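Count the spaces, then count the ones that work
By Kittipong Rojanasak
March 19, 2021

The city of Musow reports 1,093 public bicycle parking spaces. The number appears in the transportation plan, in the grant application filed last year, and on the web page where residents are invited to request more. It is produced by multiplying the number of installed racks by the capacity printed in the manufacturer's catalog. My argument is that this method gives a number with little bearing on how many bicycles can be parked in Musow, and that the city should stop using it before the next purchase is approved in April.

Most of the racks in the older part of town are of the wheel-slot type. A row of vertical bars is welded between two rails, the rider pushes the front wheel into a gap, and the gap is supposed to hold the bicycle up. The catalog capacity is the number of gaps. On paper the type is very efficient in dollars per space, and it has been bought on that basis for decades.

In use, the gaps do not all count. Handlebars on an ordinary city bike are 23 inches wide or more, and the gaps are spaced much closer than that. When one bicycle is in place, the next rider cannot use the adjacent slot without forcing one bar over the other or tangling brake cables. People skip a slot, or they give up on the slots and lock along the outside rail, where one bicycle blocks several gaps at once. A rack rated for ten may be full at four.

The second problem is support. The slot touches the wheel and nothing else. The weight of a bicycle sits well behind the front axle, and the front end is free to turn at the headset. If the rear is bumped, the frame swings while the wheel stays put, and the load goes into the rim and spokes from the side. A spoked wheel is very strong when loaded in its own plane and rather weak when bent across it. Mechanics have called these racks wheel benders for as long as I have been riding.

The third problem is locking. A standard U-lock will not reach from the bars of the rack to the frame in most wheel-slot designs, so the rider locks the front wheel. A front wheel comes off with a quick-release lever in a few seconds. What remains locked to the rack is the cheapest major part of the bicycle.

All of this was known when a typical bicycle weighed 30 pounds. It matters more with the bicycles now being sold. An electric bicycle commonly weighs twice as much, and a cargo model more again. The Duangkaew longtail that my household uses has a rear rack, a child seat and a battery behind the seat tube, which puts even more of the mass away from the point where a wheel slot would hold it. Its front tire does not fit most of the slots in town in any case. The wide tires that make these bicycles stable on bad pavement are wider than the gap.

The alternative is neither new nor expensive. An inverted U, made of bent steel tube and anchored at both feet, meets the frame at two points and takes a U-lock through the frame and a wheel together. It serves two bicycles, one per side, and the catalog says 2, so for once the printed capacity and the real one agree, provided the rack is set far enough from the wall and from its neighbor. That proviso is where many installations fail. The row outside the Cadberg building has good racks set so close to the brick that only the front half of each can be used.

The usual objection is price. Rostevitz, which supplies both types to the city, lists the wheel-slot rack at a lower cost per space, and staff have pointed to this in each of the last purchasing rounds. I do not dispute the list price. I dispute the divisor. If the cost is divided by the number of bicycles that can be parked and locked by the frame, the wheel-slot rack does badly, and under a strict reading it has no capacity to divide by.

A second objection is floor area. Wheel-slot racks look denser, and sidewalk space is scarce. The density is only available if the bicycles have no handlebars. Where high density is really needed, as at the train station, there are two-tier trays and staggered-height systems which deal with the handlebar conflict directly. They cost more, they need maintenance, and the upper tier is of no use to a heavy bicycle. They still belong in the comparison.

I would ask for three changes to the purchasing standard. Capacity should be defined as the number of bicycles that can be supported and locked at the frame at the same time, using a bicycle with full-width handlebars as the test case. Clearances to walls, curbs and other racks should be written into the installation drawing and checked before the contractor is paid. And 20 percent of new spaces should be long enough and low enough for cargo bicycles, with no lifting required.

The reported total will fall when the new definition is applied to the existing stock. It should be allowed to fall, and the grant report should carry a note explaining the change in method.

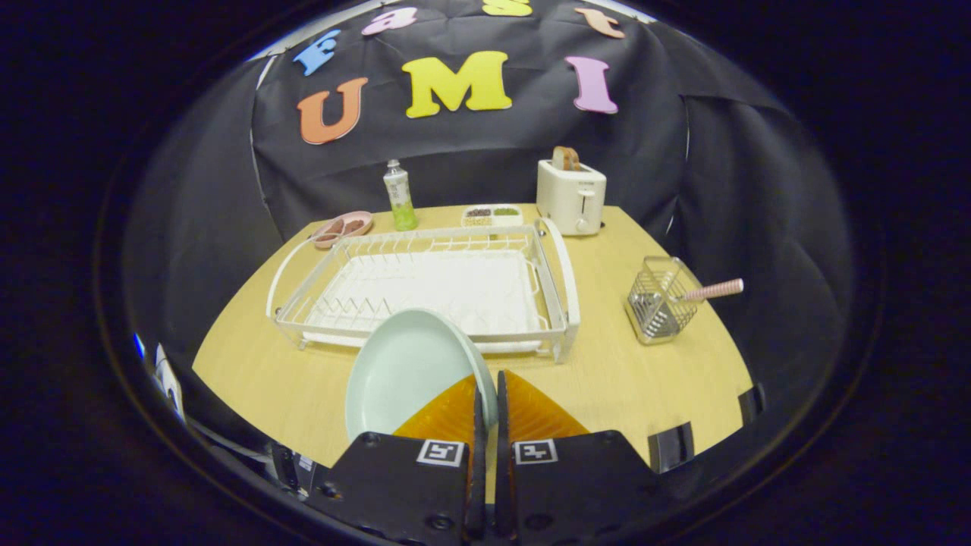 A rack design has to begin with the object being stored, its weight, its width and the place where it can safely be held. The wheel-slot rack is laid out on the same principle as a dish rack, with rows of vertical wire slots and something round standing in each. The principle is sound for a plate. A plate is thin and rigid, has no handlebars, and can be picked up by the rim without harm. A bicycle fails on each of those points, and the purchasing standard should say so in terms a bidder can measure. Written comments on the draft are accepted until the April meeting, and mine will include the clearance drawing.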